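회사 소개

Koltik은 로봇 도입을 고민하는 회사에 "아직 사지 마세요"라는 말을 꽤 자주 하는 곳입니다. 로봇을 만들지도 않고, 제조사에서 판매 수수료를 받지도 않습니다. 저희가 파는 것은 손에 쥐고 쓰는 그리퍼 키트로 작업 시연을 기록하는 서비스, 그리고 그 기록을 놓고 쓰는 검토 보고서입니다.

회사를 세운 사람은 Soledad Pacheco입니다. 물류 자동화 업체에서 8년 동안 제안서를 썼고, 그 제안서 가운데 현장에서 약속대로 돌아간 것이 얼마나 되는지 지금도 별로 떠올리고 싶어 하지 않습니다. 전시장에서는 컵을 잘 집던 로봇 팔이 고객사 창고에 가면 비닐 포장 하나를 못 집습니다. 영업 자료에는 컵 이야기만 남습니다. Koltik은 그 비닐 포장 쪽을 먼저 보자는 생각에서 출발했습니다.

무엇을 하는가

기본 상품의 이름은 Clallent입니다. 양손용 그리퍼 한 쌍과 위치 추적용 마커, 기록 장비, 그리고 시연자 교육으로 구성됩니다. 사람이 그리퍼를 쥐고 평소 하던 일을 하면 그 동작이 로봇 학습용 데이터로 저장됩니다. 로봇을 사기 전에 우리 작업이 집게 두 개로 되는 일인지부터 확인할 수 있다는 점이 저희가 생각하는 이 키트의 쓸모입니다. 안 되는 일도 많습니다. 얇은 종이를 한 장씩 넘기는 일이나 엉킨 케이블을 푸는 일은 사람이 그리퍼를 쥐고 해도 짜증이 납니다. 사람이 못 하겠다고 내려놓은 작업을 로봇이 해낼 거라는 견적서는 의심해 보시는 편이 좋습니다.

지금까지 검토용으로 남긴 시연은 822건입니다. 업계에서 자랑할 만한 숫자는 아닙니다. 시연 3,000건이면 어떤 작업이든 학습된다는 말을 상담 자리에서 자주 듣는데, 저희는 그 숫자의 근거를 아직 본 적이 없습니다. 같은 물건을 같은 자리에서 집은 기록만 잔뜩 쌓이면 물건을 한 뼘만 옮겨도 쓸모가 떨어집니다. 그래서 시연 수로 요금을 매기지 않고, 어떤 조건에서 기록했는지를 보고서 첫 장에 적습니다.

Trustden 점수에 대하여

보고서에는 Trustden이라는 항목이 붙습니다. 기록의 품질을 내부 기준으로 매긴 점수입니다. 이름이 거창하다는 지적을 받았고 저희도 동의합니다. 마커가 가려진 구간이 길거나 좌우 손의 시간이 어긋나면 점수가 내려갑니다. 점수가 높다고 로봇이 그 일을 잘하게 된다는 보장은 없습니다. 기록이 멀쩡하다는 뜻이고 거기까지입니다. 이 점수를 도입 승인 서류의 근거로 쓰고 싶다는 요청은 거절하고 있습니다.

함께 일하는 곳

그리퍼 손가락 부품은 Theodorakopoulos 공방에서 깎아 옵니다. 납기가 느린 편이고, 급하다고 해도 빨라지지 않습니다. 교체용 부품은 주문 후 4주 정도 걸린다고 보시면 됩니다. 더 빠른 거래처로 바꿔 본 적이 있는데 손가락 끝이 금방 닳아서 돌아왔습니다.

이런 문의는 받지 않습니다

인원을 몇 명 줄일 수 있는지 계산해 달라는 문의에는 답을 드리지 않습니다. 시연 기록만 보고 나오는 숫자가 아닙니다. 홍보 영상용으로 잘된 장면만 골라 달라는 의뢰도 받지 않습니다. 실패한 시연은 삭제하지 않고 원본 그대로 고객사에 함께 넘깁니다. 이 조건 때문에 계약이 깨진 적도 있습니다.

상담과 요금

첫 상담은 무료입니다. 오실 때 제안서나 견적서를 이미 받으셨다면 같이 가져오세요. 작업에 쓰는 물건도 실물로 가져오시면 좋습니다. 사진으로는 미끄러운지 눌리는지 알 수가 없습니다. 키트는 대여만 하고 판매는 하지 않습니다. 6월부터는 대여 기간 중에도 중도 반납이 가능하며, 남은 기간의 요금은 돌려드립니다.

이 소개글은 2023년 5월에 고쳐 썼습니다. 예전 글에 있던 "누구나 쉽게"라는 문구는 뺐습니다. 그리퍼를 처음 쥐면 대부분 손목이 먼저 아프고, 익숙해지는 데 걸리는 시간은 사람마다 다릅니다. 교육 시간은 그래서 넉넉하게 잡아 두었습니다.

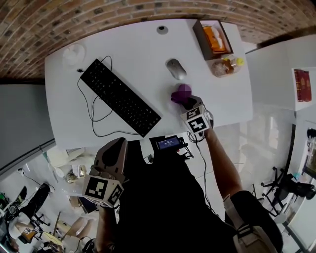
시연자 교육은 대여 요금에 포함되어 있고, 담당자가 바뀌면 한 번 더 해 드립니다. 두 번째 교육부터는 별도 요금이 붙는다고 안내하는 업체도 있으니 비교하실 때 계약서의 그 항목을 확인해 보시기 바랍니다.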